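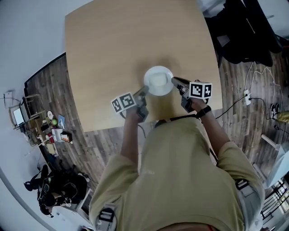
Hryhorii wrote back at 8:15 that the left one had dropped out again during the second group, and could somebody please look at it before the afternoon visitors got there. The rest of the ticket is below in the order it was entered.

Ticket 588
Site: Ziserville, demo room
Opened by: Hryhorii Zakharchenko
Assigned to: Lieselotte Rathjen
Priority: high (open day)
Date opened: 4/22/19
Equipment: hand-held gripper pair, marker cubes, overhead camera, Plullex recording software
Status: closed, one follow-up

Problem as reported
Left gripper stops tracking partway through the plate task. Right gripper is fine. On the visitor display the left jaw freezes in place while the operator is still moving. It comes back by itself after a while, or when the operator puts the gripper down and picks it up again. Happened twice with the first group and once with the second.

L. Rathjen, first reply
Do you get a cable warning in Plullex when it freezes, or does the picture just stop updating? Also tell me which profile is loaded. Please don't restart the software between groups yet. I want the log.

H. Zakharchenko
No cable warning. Picture keeps going, only the left jaw stops. Profile is the one from the Romaniuk visit in December. Nobody has changed it that I know of.

L. Rathjen
OK. No warning usually means the data is coming in and the markers are not being found. Try these in order and write down what happens after each one.
1. Hold the left gripper still over the middle of the table, cube facing up. Count to 31 and watch the tracking light in Plullex.
2. Same thing over the plate.
3. Same thing over the plate with the wrist turned in, the way you would hold it to pick up the food.
4. Wiggle the cable where it enters the gripper.

H. Zakharchenko
1. Light stays green.
2. Green.
3. Goes out almost right away. Comes back when I turn the wrist out.
4. No change.

L. Rathjen
Then leave the cable alone. I opened the December profile and the marker confidence cutoff for the left side is set to 70. The right side is at the default, which is lower. With the cutoff that high it drops the cube as soon as a face tilts away from the camera. Go to Settings, Tracking, Left, and press Reset. Save under a new name so the old profile is kept.

H. Zakharchenko
Done. Saved as openday_b. Step 3 again: stays green for the full count. Did the whole pick with the plate four times, no freeze.

One more thing. Two visitors from Grilton asked if they can try it themselves. Do I need to calibrate again for each person?

L. Rathjen
No. Calibration goes with the grippers and the camera, so a new person can just pick them up. Do check that they have left and right the correct way around before you press Record. If they are swapped the display will show the arms crossed and people will think it's broken again. Give them some slack in the cable too.

H. Zakharchenko
Afternoon groups finished. No dropouts on either side. One person did swap the grippers, fixed in a few seconds. Attaching the log from the morning as asked.

L. Rathjen
Got the log. All three morning dropouts match the cutoff, nothing else in there. Closing.

Follow-up: remove the December profile from the demo room list after I have copied it. Assigned to me.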